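2025-08-27
To: Custódio Meireles, Resia program office
Re: Desk-tidying work, Morais site – progress since the last report, and the open day

Custódio, you asked for a short one this time, and you asked for the open day to come first. Both requests are granted, within reason. The desk task is the one you funded: small everyday objects, an ordinary desk, nothing cleared away to make life easy.

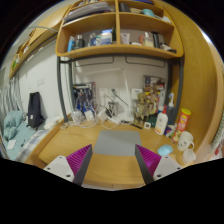
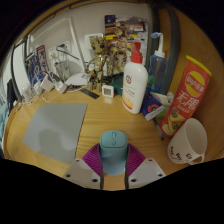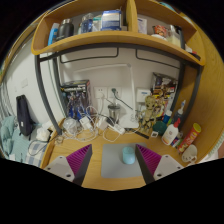 Visitors came in groups of 3, which was all the room would take once Keltden had sent twice as many people as they had promised. Each group got a short talk and a turn holding the gripper. The talk was the less popular part. A gentleman from Atden asked whether the system could do his desk, was told that it could not yet do ours, and wrote this down with what I thought was unnecessary care.

What visitors got out of it, as far as I can judge from the comment cards: people are surprised by how slowly a sensible person moves when told to move naturally. Several of them wanted to know why we don't just use a bigger hand. One card says only "parking."

**Recordings.** The target for this period was 2000 usable demonstrations. We are 700 short. Part of the gap is the two weeks lost to the calibration fault I described in the last report, and part is that we have become stricter about what "usable" means. I would sooner explain a shortfall to you now than explain a bad model to you later, though I realize I may end up doing both.

**Open day sessions.** Visitors made 42 recordings between them. We are keeping these apart from the main set. Beginners hesitate, change their grip and try again, and Morais would like to see whether training on that helps with recovery after a missed grasp. My own bet is that it helps a little. Their bet is bigger – they have asked for a separate line in the budget.

**Training.** The first model handles pick-up well enough to show to people we like. Placement is weaker, particularly with anything that has a handle. We chose not to run it live on the open day, a decision that drew some grumbling from Keltden and none from the people who had watched the rehearsal.

**Money.** On plan, except for replacement finger pads, which wear out faster than the supplier's leaflet suggests. I have moved a small amount over from travel. The travel line was mostly me going to see you, so you may take that however you like.

**Next.** We want to finish the outstanding recordings by October and retrain with the placement data weighted up. Atden has offered a second room, with a door that closes, and I would like your approval to accept before they think about it any further. The signed form is with your office already, under the parking correspondence.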